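4. What we did in the Skastdale kitchen

I should say up front that I came into this as a student with a class project, and the paper grew out of it (my teammates at Flandden would want me to add that we had two laptops and one working license between us). The kitchen tasks were the ones we fought over the most. We wanted something a person does without thinking, with food, a plate and a box, and we wanted both hands of the simulated robot in play. So we built the counter in Skastdale, our simulator, and drove the robot ourselves to collect the runs - 1,433 of them by the end of April, which I still can't quite believe!

Figure 2 shows one moment from the box-and-plate task, with the sweet potato on the patterned plate, the left hand over open counter and the right hand at the cardboard box.

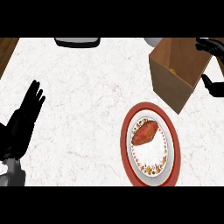

Figure 2. Box-and-plate task in Skastdale.

Scoring was the part I'd underestimated. Our first rule gave a run full marks if the food ended up touching the plate, and Gruseo (our learned policy) got very good at leaving things balanced on the rim. We changed the rule so the food had to stay put for 100 simulation steps, and then we went back and rescored everything by hand, all of us, over one very long weekend. We threw out 187 runs that way. Most were our own driving mistakes, and a few were plain bugs where an object sank into the marble.

I'd use the same rule again, but I'd write it before collecting anything. The Parsons baseline was scored with the new rule from the start, so the comparison in the next section is a fair one.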